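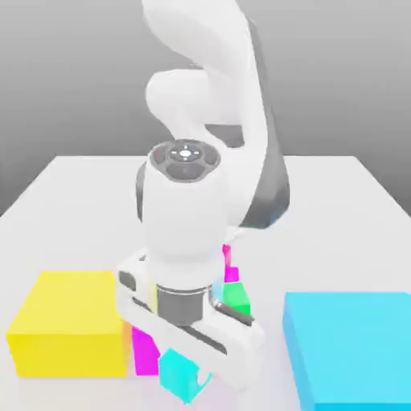 Figure 1. The simulated arm over the block table, with the gripper low above the smaller blocks and the big yellow cube next to it.

Teaching a simulated arm to tidy blocks by driving it myself
Project report, Tyyne Eskola
30/09/2026

Why I picked this one

I wanted a project where I got to drive something, and the list had exactly one of those on it. The idea is simple enough to say: you steer a robot arm by remote control through a job, over and over, the computer records what you did, and then you train a model to copy you. My job was picking up a small block and putting it down clear of the others. I'd guessed a fortnight for the recording. It took me until the end of term and a bit of the holiday (sorry, Mum).

Setting up

Everything ran in simulation, in the Cotmont package the department already had on the lab machines. I drove the arm with a Lovik hand controller, which has a thumb stick, a trigger for the gripper and a twisty bit for the wrist that I never got on with. The first few evenings went on getting the two to talk to each other. The axes were swapped, so pushing forward sent the arm sideways, and I got so used to it that I was worse once I'd fixed it!

Recording

I recorded 164 runs and kept 40 of them for the first round of training. I was fussy about which ones. If I'd dithered over a block for ages, or knocked its neighbour on the way in, the run went in a separate folder. The gripper is a wide thing compared with the small blocks, and in a tight cluster like the one in Figure 1 its body hides a lot of what you're trying to grab. I ended up swinging the view round before every descent, and then had to remember that the model only gets one fixed view. That explained some very confident misses later on.

The other thing I learned is that I'm not consistent. Early on I came straight down from above. By the middle I was sliding in from the left because it felt quicker, and a model trained on both sort of split the difference and landed on top of the block. I went back and sorted the runs by approach, which was dull but helped more than any setting I changed.

Training and results

I used the Doliver training script with nearly everything left as it was. The longest training session went to 1,527 steps before I stopped it, as the error had gone flat. For testing I gave each version 20 goes with the blocks shuffled. The mixed-approach model managed four. The top-down one managed 13, and most of its failures were blocks standing hard up against something bigger.

What I'd change

I'd write down a rule for how I approach a block before recording anything, and stick a note of it on the monitor. I'd also record with the view locked from day one. Sugden lab has a real arm, and I've asked for some time on it in December to see if the top-down runs carry over at all. I'm not expecting much but I'd love to try it. The rejected runs are all still in the project folder if anyone wants them.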